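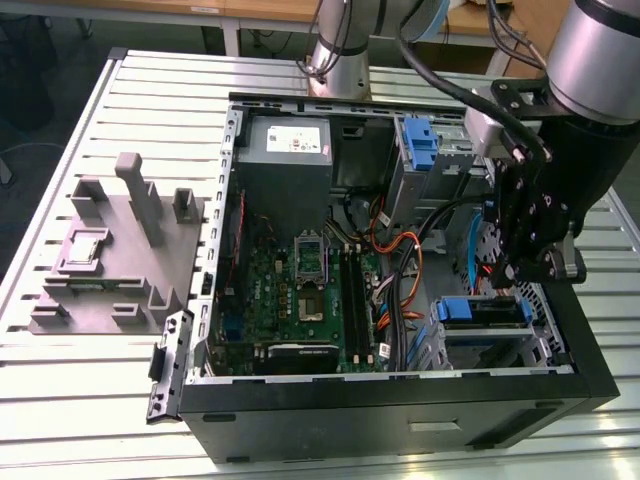
Tower on its side with the panel off. The CPU socket is empty and its lever is up.

Desktop Upgrades and Repairs - Frequently Asked Questions
Petlow Computers, Bidcombe
Last updated June 4, 2018

Do I need to bring my monitor and keyboard?
No. Bring the tower only. We have our own screens and power cords at the bench.

Should I back up first?
Yes, if the computer still starts. We don't erase drives unless you ask us to in writing, but an old drive can fail at any time. If it won't start, tell us at the counter and we'll quote for data recovery separately.

Can you put a faster processor in my old computer?
Sometimes. The new chip has to match the socket and be supported by the motherboard's BIOS. Write down the model number of the computer before you call. If the board won't take anything better, we'll tell you before any work is booked.

Why is the metal lever on the socket up in the photo?
It is raised to take a processor out or put one in. If you are doing this at home, don't touch the gold pins. Bent pins are the most common damage we see on boards people bring in, and we can't always straighten them.

What are the long slots beside the socket?
Those are for memory. Push the latches open before you fit a module, and check the notch lines up. Memory from a different generation won't fit and shouldn't be forced.

Do you replace power supplies?
Yes. Please don't open the power supply unit itself, even unplugged. We swap the whole unit and recycle the old one.

Can I add a second hard drive?
Most full-size towers have room. You need a free bay, a spare SATA port and a spare power connector. Bhardwaj and Hotano trays are kept in stock - for other makes, bring your old tray along.

How long does it take?
Memory and drives are usually done in 2 working days. Processor and motherboard jobs take longer if parts are on order. We are closed for the first week of July.

Is there a warranty on the work?
Labour is covered for 90 days. Parts carry the manufacturer's warranty, so keep your receipt.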